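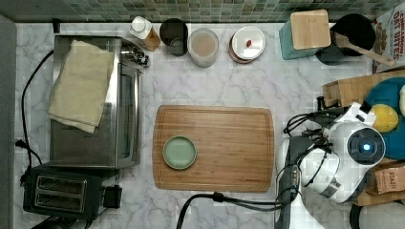
A bamboo cutting board and a small plate on a kitchen counter, with a toaster oven and toaster alongside.

ZONANO WILL BE without midfielder Anežka Urban for their next two league fixtures after scans confirmed a grade one strain of the left hamstring.

Urban was withdrawn after 30 minutes of the 1-1 draw with Dramero on 10/14/23, having pulled up while tracking a run down the right channel. She walked off without assistance and was replaced by a like-for-like holding player, with no change to the 4-3-3 shape.

The club said in a short statement that the injury does not involve the tendon and that surgery has not been considered. Running work will resume on grass once strength in the left leg tests within the normal range of the right. No return date was given.

Zonano led at the time of the change. The goal came from a near-post corner in the first half, headed in by the left-sided center back, and stood until Dramero leveled in the second period through a shot that took a deflection off the edge of the wall. Both sides made all of their permitted substitutions.

The loss of Urban affects the build-up more than the defensive block. She has started every league match this season and normally drops between the center backs to receive from the goalkeeper. After she went off, Zonano played longer and earlier, and Dramero's back line moved up 17 yards on average when the ball was in the Zonano half.

The next match is away to Awad, who press high and have conceded only once at home since the start of September. Grakarix visit after that. The coaching staff have two options for the vacant position: move the right back inside, as was done in the cup, or start the teenager who came on against Dramero. The second keeps the back four intact but leaves no recognized cover on the bench.

Urban is one appearance short of 80 for the club in all competitions. Her contract runs to the end of next season — an option for a further year is held by Zonano.

The away allocation for the Awad match is 500 tickets, on sale to season card holders first. Remaining seats go on general sale two days before kickoff. Grakarix have not yet confirmed their allocation for the return to Zonano's ground.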